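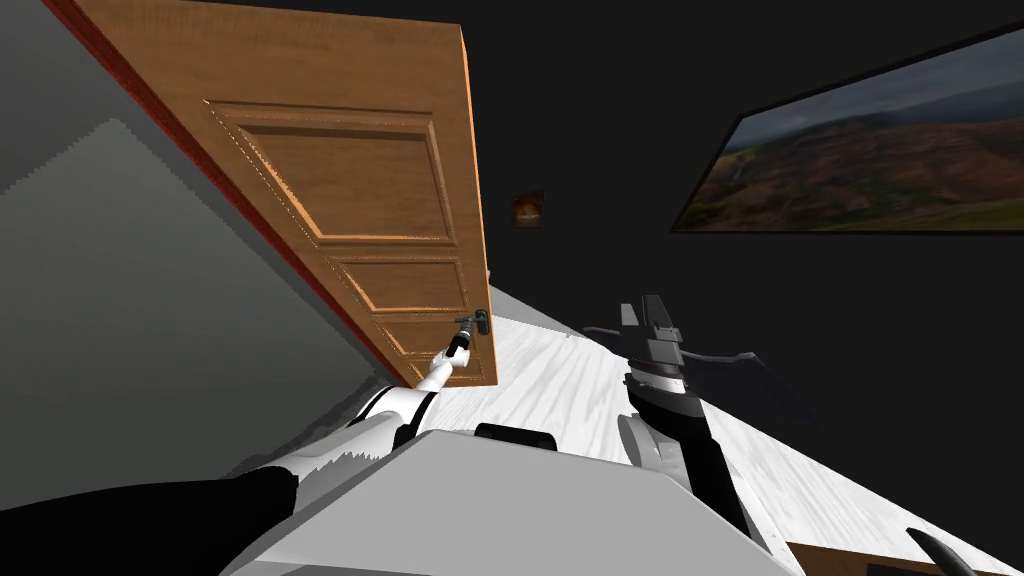 The Bundale Box

Baiba Kalniņš had the shop open by nine, which for her was early, and she was still hunting for the scissors when Laimutė Pētersons came in with the box under her arm, wrapped in a tea towel as though it might catch cold.

"You said you wouldn't start without me," said Laimutė.

"I haven't started. I haven't even found the scissors."

They had been splitting boxes for fifteen years, the two of them, ever since Baiba took over the lease from her uncle and discovered that half his stock was football cards from seasons no one wanted to remember. Laimutė had come in that first August looking for birthday candles (the place had been a party shop before the uncle, and the sign took ages to come down) and had gone home with a packet of Bundale Premiers and a great deal of unasked-for advice about plastic sleeves. She'd been back most weeks since.

The box on the counter was a Zullis, the autograph edition, ordered from Pirkatport back when the exchange rate was kinder. Six packs to the box, two signed cards promised on the lid in gold lettering, and a long paragraph of fine print underneath that Laimutė read aloud every time, in full, in the voice she used to use for the school assembly.

"Substitutions may occur," she finished.

"They always may," said Baiba. "Kettle first, or packs first?"

It was kettle first, because it was a cold morning and because they both liked to put it off a bit. There was the good biscuit tin, and there was the business of clearing the counter, which meant moving the till roll and the jar of loose rookies and the cat, who belonged to the bakery and took it badly. Then they sat down, three packs each, and took turns.

The first two were nothing much. Laimutė got a goalkeeper she already had in green. Baiba got a winger with a very silly moustache and kept him by her cup for company. The third pack had the first signature in it, a young defender who'd written his name so fast it looked like a bit of dropped wool, and they agreed he was probably a nice boy with a bus to catch.

It was in the fifth that Laimutė stopped talking. She was a woman who talked through films and, on one occasion, through a christening, so Baiba put down her biscuit.

"It's Lukoševičius," said Laimutė.

And so it was, old Lukoševičius in the maroon jersey, from the season he'd played on that bad knee, with his name across the bottom in blue ink, every letter of it, the little hook over the s and the one over the c, all done slowly and properly like a man signing for a parcel. Laimutė's husband had taken her to see him play the year they were married. They'd stood behind the goal in the rain, and she'd understood none of it, and he had explained the offside rule to her all the way home on the tram with two buttons and a peppermint.

"Well, that one's yours," said Baiba.

"We toss for the big ones. We've always tossed."

"I can't find a coin."

"Baiba, you are sitting beside a till."

"It's stuck," said Baiba, and poured her some more tea.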